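# Stirnden House, week 6 - the letter ceremony (spoilers for everything aired)

**porchlight_pam** wrote:

Okay, who else is still awake?? I watched it once with my sister and then again by myself with the captions on, and I have so many thoughts that I'm just going to dump them all in here.

First of all, Awasthi giving the last letter to Tess was the best thing this show has done since the boat episode. I yelled. She had her bag packed! She'd already said goodbye to the kitchen crew! And then he walks back across the lawn with that envelope and she does the tiny head shake like she thinks he's coming to get his jacket back.

Second, the Rory and Lindy breakup. I know half of you have been waiting for it, but I was still rooting for them a little. They were so good together in the first two weeks, when all they did was cook eggs and make fun of the narrator.

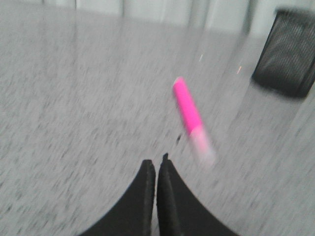

Third, and I will die on this hill, Modus has to stop handing out advice. He has been in the house nine days. He told Rory to "let her miss you" and Rory went and sat in the boathouse for an entire afternoon, and of course Lindy decided he was done with her. What did they think was going to happen?

Anyway, go! Tell me everything.

---

**dunkirk_dave** wrote:

Awake, and disagreeing with you already, Pam.

The Tess letter was sweet, but it was also the safe pick. Awasthi has known since week 3 that he and Tess are friends. He gets another week in the house without having to risk anything, and Marisol goes home after being the only person who told him straight out that she liked him. I thought Marisol got a raw deal.

Agree on Modus. Is that a nickname or his legal name? They put it on the screen like it's a law firm.

---

**Florence Ross** wrote:

Nickname. He explains it in the first ten minutes of episode 9, it's from a band he was in with his cousins. The band was called Modus and he was the only one who kept the T-shirt.

Dave, I love you, but Marisol told him she liked him AND told Kit she liked him, on the same day, by the same hot tub. I enjoyed every second of her but she wasn't robbed. She was playing both sides of the pool and she ran out of pool.

What I want to talk about is the Brisgate overnight. Are we really skipping over it? They drove three hours to a lighthouse in the rain, the power went out, and Lindy and Kit ate cold soup out of mugs and talked about their dads. I thought it was the most real conversation of the season. Fourteen minutes, hardly any music under it. I wish they'd let more scenes run like that!
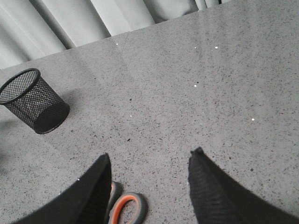 And you can see her change her mind about Rory right there, before anybody's in a boathouse. She goes quiet when Kit asks if she's happy. Go back and watch her hands, she's folding that napkin into smaller and smaller squares.

---

**porchlight_pam** wrote:

THE NAPKIN. Yes. My sister caught that and I told her she was reading into it, so now I owe her an apology and probably a pizza.

---

**saltandvinegar** wrote:

I'm going to be the grump. The lighthouse talk was lovely, but it was edited to death. Her hair is up when he asks the question and down when she answers it. They took her answer from somewhere else in the night. For all we know she was going quiet about the soup.

I still had a great time watching! I just don't think we can say "she decided right there" when we don't know what order anything was in.

---

**Florence Ross** wrote:

Hm. Okay, I just went back and you're right about the hair. It's up in the wide shot and down in the close one. I still think she'd decided before the boathouse, but I'm less sure of the napkin as evidence than I was an hour ago.

---

**dunkirk_dave** wrote:

The poll in the other thread closed, if anyone missed it. 2,636 votes on who should leave next, and 733 of them were for Modus. That puts him second. First was Rory, which I don't get at all. The guy got dumped on a dock. Leave him alone.

---

**kettle_on** wrote:

I voted Rory! Not because he's bad, I just want him to go home and see his dog. He talks about that dog in every episode.

Also I'm rewatching from the start while I do chores, and did you all know that Kit and Lindy were seated next to each other at the very first dinner? He passes her the bread. She says "thanks, Chris." It is SO funny now. 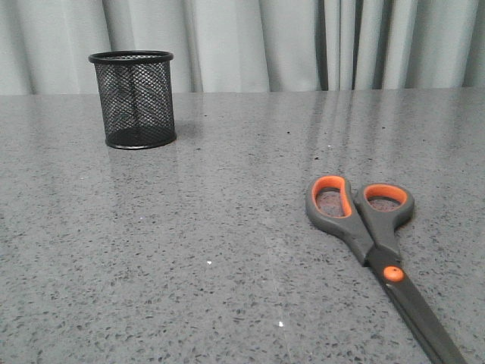 She calls him Chris until the end of episode 2, and he never corrects her. Then in 3 she finds out from the place card and comes running down the stairs to say sorry, and he laughs so hard he has to sit down. I'd forgotten the whole thing. If they end up together, I want that in the finale montage or I'm writing a letter.

---

**saltandvinegar** wrote:

That's a good catch. I will allow that Kit has been likable from the start. I don't think they last past the reunion, though. He wants to move back to the coast and she has said about fifty times that she'd never leave the city. Nobody in that house ever talks about where they'd live! It's always castles and candles and then in November one of them is posting from an airport.

---

**dunkirk_dave** wrote:

People can move, Salt.

---

**saltandvinegar** wrote:

People can. Lindy won't drive over a bridge.

---

**porchlight_pam** wrote:

She drove over one to get to Brisgate though, didn't she? Or was Kit driving by then? Somebody check, I've got to get up in five hours.

---

**kettle_on** wrote:

Kit was driving. She had her eyes shut and was singing. It's right after the gas station.

---

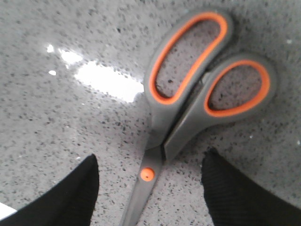

**Kusum Katiyar**

Catching up from the West Coast, so I only just finished it. What an episode! I was up off the couch for the letter.

I want to stick up for Awasthi a bit. Dave called Tess the safe pick, and I saw it the other way. He knew Marisol would be the easy choice, with the dates and the screen time and the hot tub. Picking a friend over that in week 6 could cost him the whole thing if the new people come in and don't look at him twice. And his face when Tess opened it! I've replayed that part more than I'd like to admit.

On Rory and Lindy, I think they both messed up and neither one is the villain. He should have come out of the boathouse and asked her what was wrong. She should have told him about the overnight before Modus did, over pancakes, in front of everybody. That was hard to watch.

Does anyone know if the preview was for one new arrival or two? I saw a red suitcase and a green one, but it went by fast.

---

**Florence Ross** wrote:

Two! My captions said "[women laughing]" over the suitcases, plural. And one of them says "which one's Kit?" so I hope Lindy is sitting down.

Good points on Awasthi. I'd only quibble that he did hold back Tess's letter until she'd packed, and I'd have thrown a shoe at him.

---

**dunkirk_dave** wrote:

Fine, I'm softening on the Tess thing. I am not softening on Marisol. Bring her back for the reunion and give her the good chair.

---

**porchlight_pam** wrote:

Two new arrivals and one of them's already asking for Kit. I'm never going to sleep. Prediction thread goes up tomorrow after work, get your picks ready, and Salt, you have to pick at least one couple that makes it!

---

**saltandvinegar** wrote:

Rory and the dog.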